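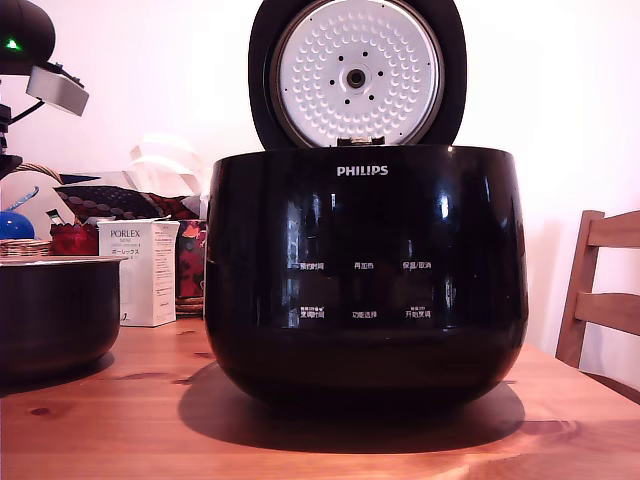
Nele Coppens
Writer and occasional cook, Stonthorpe

Home Recipes Kitchen Archive About
Search this blog Go

June 2019, posted by Nele Coppens

I have cooked rice several times a week since I moved to Stonthorpe, and for most of that time I did it badly. Last October I started keeping notes in a school notebook. This post is what the notes say.

Washing matters more than I thought. I used to rinse once and stop. Now I change the water three or four times, until I can see my fingers through it. The grains come out separate and the pot doesn't foam over.

I also stopped measuring water with my finger. For two people I weigh out 200 grams of white rice and add 250 grams of water. Brown rice gets more, plus an hour of soaking if I remember. A 500 gram bag lasts us less than a week. 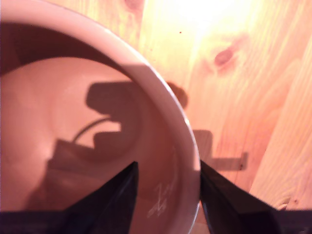

Pale pink glaze, from above.

Resting was the other thing I skipped. Ten minutes with the lid closed, then a turn with a flat spoon from the bottom up. If I serve it right away the top is fine and the bottom is sticky.

Leftovers go into a shallow dish and into the fridge within the hour. I eat them the next day, usually fried with egg and whatever greens are there. Cold rice is better for this than fresh. 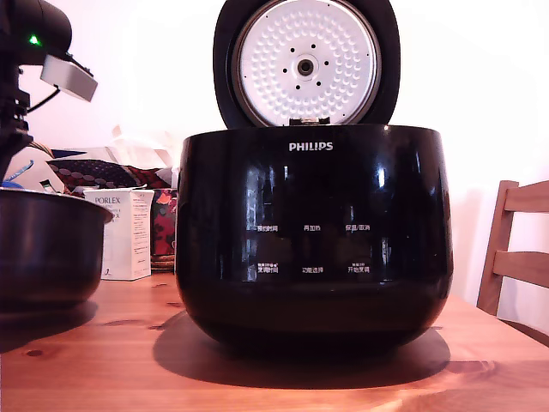 Ayana Abera wrote to me after my last post that she never rinses at all, because her family likes it sticky, and that I should try short grain before I blame the water. I did try it. She is right that it wants a different amount. I have it at equal weights for now, and I'm still changing it.

The shop on Thaler Road sells a medium grain that I had ignored because of the plain bag.
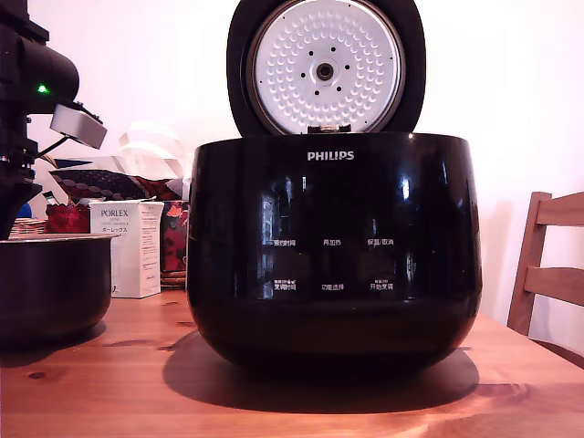 It costs 86 cents more than the one I was buying and it keeps its shape better in soup. I've bought it twice. Next I want to go back to brown rice, where my notes are thin and two pages have soy sauce on them.

Older posts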